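**Akihiko Minami** · Sun 28 August

**1.** Knitwear day. The jumpers and cardigans are coming out of the Zorngate boxes under the bed before the weather turns. They went in at the start of May.

**2.** 18 pieces this year, nearly all navy. I buy the same thing over and over.

**3.** I fold on the bed with the blanket left on. Sleeves in first, then the hem up towards the neck. Roll necks get folded like everything else, with the collar left out at the top.
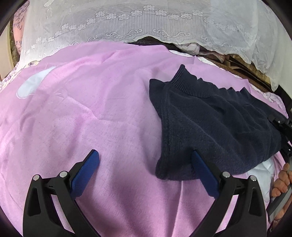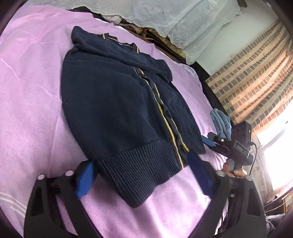
Cardigan with the stripe trim is the second one.

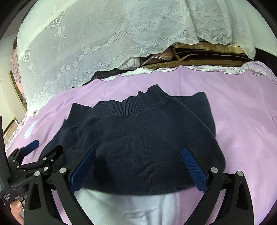 **4.** Cardigans take longer. I do up every button before folding or the front goes wavy by October. Small buttons, cold fingers, no shortcut.

**5.** Nothing goes on hangers. I lost a good McGrath jumper that way, shoulders stretched out to points.

**6.** Two have gone in the mending pile with holes at the elbow. If anyone has navy darning wool that isn't too shiny, let me know.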